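Workshop > Wiring and Cable > Strain relief

vkos
Replacing the cord on a Lorneo bench grinder that swings on a pivot arm. The old one broke internally right at the clamp. How much slack do I leave at the pivot?

dokthorpe_dan
Shortest path plus 20 mm. Extra cable snags.

S. Dvořáček
Disagree. At 20 mm all the flex lands on one spot. Minimum bend radius for that jacket is 40 mm, so size the loop from that.

dokthorpe_dan
Mine has run 29 months on a short lead with no trouble. 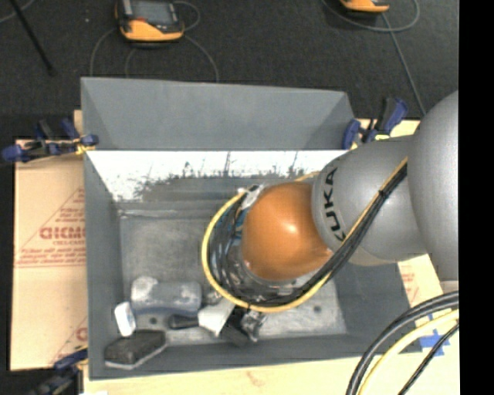 S. Dvořáček
Bend radius decides cord life, and a short lead ignores it. Make the loop wide and open. The yellow cable on the KUKA goes well out around the orange joint, with a small dark tie near the lowest point of the loop. Copy that shape and keep your ties snug but not crushing.

vkos
Going with the wide loop. Clamp moves back about 40 mm — there is already a hole there.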